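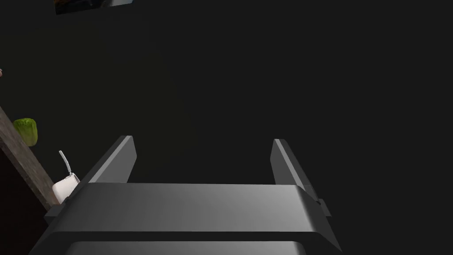
Drovari opens free blood pressure program for new mothers in Orkau

ORKAU, June - The health association Drovari is starting a free home visit program for women in the first weeks after giving birth. The program has the name Vida and it will serve the town of Orkau and the villages of the Starkosora valley.

Many women in the valley live far from the nearest maternity ward. After they go home with the baby, their next medical check is often six weeks later. High blood pressure can appear in this time also in women who had a normal pregnancy, and the first signs, such as a strong headache or blurred vision, are easily taken for tiredness.

"A mother who has slept three hours will say that of course her head hurts," said Gizella Szénási, midwife and head of the Vida program. "We want that somebody measures her pressure at home, and that she knows which number to call at night." 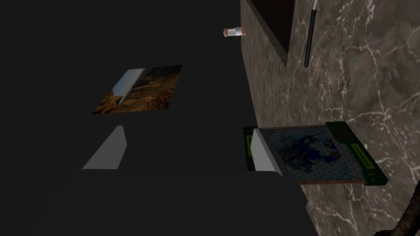 Nine midwives will make the visits. Each mother receives a blood pressure monitor on loan, a short lesson in how to use it, and a card with the warning signs in four languages. If a reading is too high, the midwife calls the doctor on duty the same day and, when it is necessary, arranges transport.

In a trial period last winter, 123 women took part and received 235 visits in total. Drovari used their comments to change the program. The first visit now comes earlier - on the third day at home - and partners or grandmothers are invited to join the lesson.

Women can register from the seventh month of pregnancy at the Drovari office in Orkau, or ask their family doctor to do it for them. Health insurance is not required. Drovari has also printed 2,000 copies of the warning card for pharmacies and village halls, where everybody can take one.

Press contact: Drovari, Orkau office, open from 8 a.m. to 3 p.m. Interviews with Gizella Szénási are possible by appointment.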